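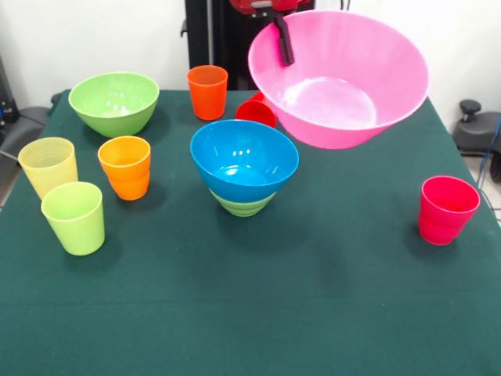
Rim grasps are the part of the Nyaga stacking study I've been fussing over since January, and I think I finally have something worth writing down for the rest of you. The idea is simple enough: rank the grasp points on a round rim by how much room the finger has to get inside the bowl, then let the policy pick from the top few. Small bowls are forgiving that way. The big pink one is where I keep learning things, because with one finger pressed to the inside of its back rim it hangs tilted, and its lower edge ends up barely clear of the cloth with a red cup right behind it. Our old clearance term treated a held bowl as if it stayed level, so it had no notion of that low edge at all. I've now added the tilt as a small correction — eleven candidate angles, checked before the carry starts — and I'd like us to keep it in for the whole next batch.

A word on layouts while I'm at it. I've kept the dark green cloth, even though Stirkidthorpe would like us to try a patterned one, and I'm glad to have that argument over lunch whenever they visit. Plain cloth keeps the shadows easy to tell from the rims, and I want one hard thing at a time.
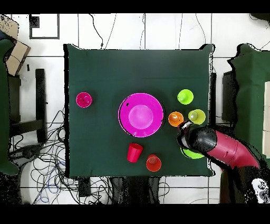 Kipchumba Ondieki

Back at it, 3:40 in the afternoon, with tea. The overhead view is what I feed to the rim finder, and round things seen from straight above are lovely to fit. A cup lying over on its side is another story, and for now I mask those out and let the planner steer around them. The Plurkia baseline tries to grasp them anyway, bless it. I've set aside 200 layouts for comparing the two, and held back 96 that neither one gets to train on.
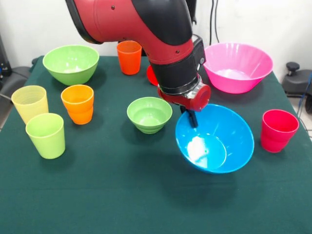
The seed for the comparison is 3322, so please don't change it, even if you dislike it as much as I do. Still to do: log the finger opening at release as well as at grasp, rerun the ranking without the tilt correction so we have a fair before and after, and write to Geltcombe about their depth noise numbers, which I promised them ages ago and then forgot.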